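SKOTDEN BUILDING USERS' GROUP
Minutes of the June meeting
Held Tuesday, 5:30 p.m., second floor meeting room

Chair: Driss Benmoussa
Minutes: Ehab Shehata
Also present: one representative each from Cleva, Pavliuk and Kumier, and the cafeteria manager
Apologies: Skotden facilities office (written report received)

1. Minutes of the last meeting
Accepted with one correction. Under item 4, the new dishwasher is to be paid for out of the building fund and not split among the tenants. Ehab to fix the file copy.

2. Matters arising
Bike rack: installed by the side door. The bolts on the left end are loose. Facilities has been told.
Water filter on the second floor: changed. The next change is due in December.
Lost property: the box in the lobby is full again. Agreed to put out a notice and give away whatever is left at the end of the month.

3. Facilities report
Read out by the chair. The roof work is finished apart from the gutter over the loading door. The elevator inspection passed. The stairwell light between the first and second floors has been replaced twice and is out again — facilities thinks it is the fitting and has asked an electrician to look at it. Pavliuk asked for notice before the power is switched off, as their server does not come back up by itself. Facilities will give two days.

4. Cafeteria
This took up most of the meeting.

4.1 Numbers. The manager reported 923 lunches served last month, up from 820 the month before. Most of the increase is people from Kumier, who moved their lunch break to 12:15. The line is now longest between 12:15 and 12:30. Cleva said they could go at 11:45 three days a week and will try it in July.

4.2 Outside food. The rule has been that outside food may be eaten in the cafeteria as long as the table is cleared afterward. Pavliuk asked whether the rule still stands, as a member of their staff had been told otherwise at the register. The manager said it does and that she will speak to the register staff. No change to the rule. It will be printed on the menu board so there is no more confusion.

4.3 Clearing tables. The manager said trays mostly come back to the rack but packaging does not. Bags, paper cups, small wrappers and napkins are left on the tables, and the afternoon cleaner has one hour for the whole room. Kumier said the only trash can at that end is behind the drinks cooler and people do not see it.

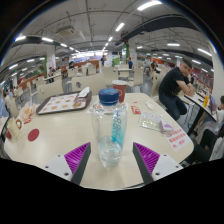 Driss proposed a second trash can by the window and a recycling bin for bottles next to it. Kumier asked that the bottle bin have a different lid, as the last one filled up with cups. Agreed. The manager will get a price for both and send it around before the next meeting. Half-full bottles are to be emptied in the sink first, and the bin will carry a sign in English and Chinese.

4.4 Sharing tables. Cleva had received two complaints about people holding tables with bags and jackets while they stand in line. After some discussion it was agreed not to make a rule. Each tenant will mention it to their own staff.

4.5 Phones. Kumier raised people watching videos with the sound on at lunch. Pavliuk did not think it was a problem. Left as it is for now.

4.6 Menu. The soup is to stay through the summer by request. The manager is dropping the Thursday salad box, which does not sell. Requests for more bread rolls have been noted, and she will order an extra bag a day and see how many are left over.

5. Meeting room booking
The paper sheet on the door and the online calendar do not match. Agreed to drop the paper sheet from the first of next month. Anyone who cannot get into the calendar should write to Ehab. Bookings are limited to two hours unless the room is free afterward.

6. Any other business
Pavliuk will have 7 visitors in the building for a week in July and asked for temporary door cards. Driss to arrange.
Cleva asked if the lobby heater could be put away until fall. Facilities to be asked.

7. Actions
Ehab: correct last minutes; lost property notice; take down booking sheet
Cafeteria manager: prices for trash can and bottle bin; rule on menu board; speak to register staff; extra rolls
Driss: door cards; chase stairwell light and bike rack; ask facilities about heater
All tenants: mention holding tables to staff

Next meeting: July, same time and room. Meeting closed at 6:50 p.m.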